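Print this page | E-mail this to a colleague
Reading time: 6 minutes

Call for participants: help us find out whether our robot result is real

Posted August 18, 2023

In February the manipulation group at Trususgate put out a short report. It said that robots taught by people guiding two arms at once, on a cluttered table, learn to hand things over and pick things up better than robots taught on a clear one. The report was passed around a good deal more than its authors expected. Two firms have since asked us how to set up their own tables the same way.

I was asked to look at the claim before it goes any further, and I am not convinced by it. I don't think anyone made anything up. I think the study was small, that the people who did the teaching were also the people who wanted it to work, and that the test was marked by someone who knew which version of the robot was running. Any one of those would make me slow down.

So we are running it again, properly this time, and we need people from outside the group to do the teaching and the marking.

What was claimed

The original study used 436 taught runs. In each, a person steered both arms through a short job: bring the two grippers together, pass or steady an object, put it down, back away. Half the runs were done with the table mostly bare and half with everyday odds and ends left lying on it. The same learning program was then trained on each half and tested on objects it had not met.

The cluttered half came out ahead. The report gives one explanation, that mess teaches the robot what to ignore. That may be right. I can think of duller explanations. The cluttered runs were recorded later, when the people steering had had more practice. They were also slower, and slow, careful teaching could help a robot whatever is on the table. Nobody checked either of these, and the order of the runs was never mixed up.

There is also the matter of who taught. Five people recorded every run, and one of them, Demetrius Lindqvist, recorded well over half. He is very good at it. When I asked him whether the robot had learned from the clutter or from him, he said he would like to know too, and he has been a great help in planning the repeat. He will not be teaching any of the new runs.

What you would be doing

We have kept the workspace close to what the first study used. The fingers on the grippers are printed, with ribbed orange sides, and the table is wooden. On a cluttered run you can expect toys, modelling dough, scissors, a screwdriver and so on to share the surface with the arms, and the grippers to be working very close together in the middle of it.
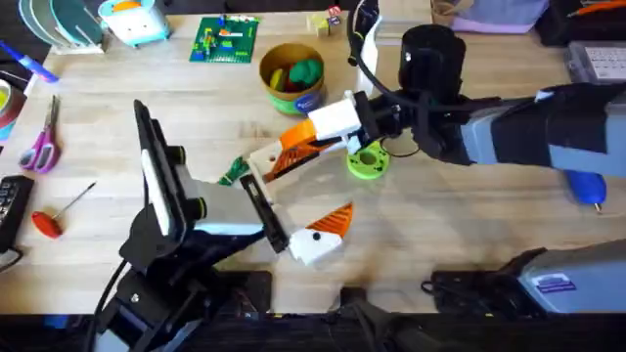
How the sessions run

You will come in for three sessions. The first is practice only and nothing from it is used. In the second and third you will steer the arms through a set of short jobs, with the table bare or cluttered according to a list drawn up beforehand. You will not be able to choose, and neither will the person sitting with you.

Each session lasts 60 minutes including a break. If your hands or shoulders get tired, you stop. A dropped object or a clumsy pass is kept in the record along with everything else. In the first study, runs judged "untidy" were thrown out by eye, and no note was kept of how many went or from which half. I would count that as the most serious fault of the lot, and the one that most needs putting right.

A smaller number of people will be asked to mark instead of teach. Markers watch recordings of the trained robot and say whether the job was done, using a one-page sheet. They are not told which version they are watching. The background will of course give away whether a test was run on a cluttered table, so every version is tested on both kinds. You cannot both teach and mark.

Who we want

We are looking for 39 people in all. Most will teach and the rest will mark. You should be:

- 18 or over
- able to use both hands comfortably for short stretches
- able to see the table clearly, with glasses or lenses if you wear them
- free to come to the Skitside building three times within a month (markers come twice)

You do not need any background in robots, computing or engineering, and for teaching we would prefer you had none. People who play a lot of video games are welcome, but please say so on the form. We ask everyone about it, along with musical instruments and any trade that uses fine hand work, so that we can see later whether it made a difference.

We can't take anyone who works for Trususgate or for Skiteo, who made the steering handles, or anyone who lives with somebody who does. If you have read the February report, you can still mark but you can't teach.

What you get

Teachers and markers are paid the same hourly rate, shown on the sign-up form, and bus or train fares are paid back on the day. You are paid for any session you start, whether or not you finish it. Payment does not depend on how well you steer. There is no prize for the best run, as there was last time, which I gather led to some people practising in their lunch hour.

You won't get a robot that does your washing up. I mention it after reading some of the coverage. At its best, the system in the first study could manage a handful of short jobs on one table, with the same arms and the same lighting. We are testing whether one way of teaching it is better than another, on that table. Even a clear yes would not tell you much about kitchens.

What we will do with the results

The plan for the study, including what would count as the claim failing, was written and lodged with Loretta Ostrowski before recruitment opened. She has no part in running the sessions. If the gap between the bare and cluttered halves vanishes, we will say so in a report of the same length and put it in the same place as the first one. If it holds up, I will say I was wrong to doubt it, and will probably go on being bothered by the question of speed, which this study can only partly answer.

All runs will be released, including the bad ones. The recordings show the table and the arms. Your name is kept apart from them, and you can ask for your runs to be taken out at any time until the training starts.

Safety

The arms are slow and their strength is limited, but they can pinch. You steer from a seat out of their reach, with a stop button beside you, and so does the person supervising. Objects are set out and cleared by staff while the arms are switched off. There were 17 minor incidents logged in the first study. All were dropped or knocked objects and no one was hurt. You can read the log before deciding.

How to take part

Forms are at the Skitside front desk, or Tamsin Ferreira will send you one. Tell her whether you would like to teach, mark, or do whichever is short of people. She will also answer questions about access, parking and times. There are evening places, though these went quickly for the pilot.

If you have a question about the method, or think you have spotted a hole in it, write to me. Vaughn Park, who led the first study, has agreed to answer questions about the original as well, and he does not share my view of it. You are welcome to hear from both of us before you sign anything, although teachers should leave that until after their last session.

Places are filled in the order that completed forms come in.

Hollis Whitfield
Repeat study lead, Trususgate

Print this page | E-mail this to a colleague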